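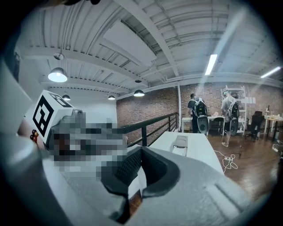 Isolance is a set of measurements and short notes on how wheelchair users and their assistants move between a chair and a car seat. The notes were collected by Verkstead, a small workshop which adapts vehicles, and the set is kept as plain tables so that other workshops can read it without special programs. Each record names the kind of surface the person or the assistant held during the transfer. The code "ribbed pad" means a dark rubber surface with low ridges, and the code "smooth shell" means plain plastic. Please do not mix these two codes when you add new records.

Contents

The set has 566 transfers in 105 vehicles. Every transfer is one row in the file transfers.csv. Every vehicle is one row in vehicles.csv, and the two files are joined by the column vehicle_id. The column door_angle is in degrees and stops at 90, also for the few vans where the door opens wider. Heights are in millimeters and were taken from the ground to the top of the seat cushion, with nobody sitting on it.

How the records were made

Most of the measuring was done at the Gredell site, in the covered yard. The floor there is level. The rest comes from home visits in Cheung, where the cars were often parked on a slope - for these rows the column slope is filled, otherwise it is blank. A blank does not mean zero, it means that the slope was not measured.

Assistants wrote their own remarks after the transfer. We corrected the spelling but kept the words. Some remarks are very short ("too low", "door in the way").

Known problems

Rear seats are rare in the set. If you need results for the rear seat, please take them as a first hint only.

Row 1792 in the old export was a test row and is removed. If your copy still has it, you have the version from before August and should download again.

The column effort was filled by the assistant, never by the person transferred. We see this as a weakness and the next version will have two columns.

Use

You may use the tables for planning, teaching and research. They are not a safety approval for any lift, board or belt. When you publish something, please write the name Isolance and the version number.

Corrections can be sent to the workshop by mail or brought in on Saturday, when the yard is open.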